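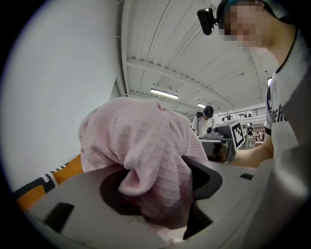
Pink waffle fabric, bunched

vega_alc
Does waffle weave need a cool wash? Mine lost 12 percent in length at 97 F.

jkavanagh
Cotton? Then blame the dryer - tumbling shrinks it more than water does. 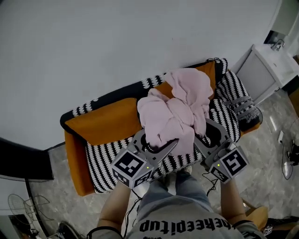 Pink garment held over the sofa

ubaldo_s
Disagree. My Paven robe shrank on the line, no dryer involved.

vega_alc
Dryer was on high. Will line dry the next one Friday and measure.

jkavanagh
Measure before washing too.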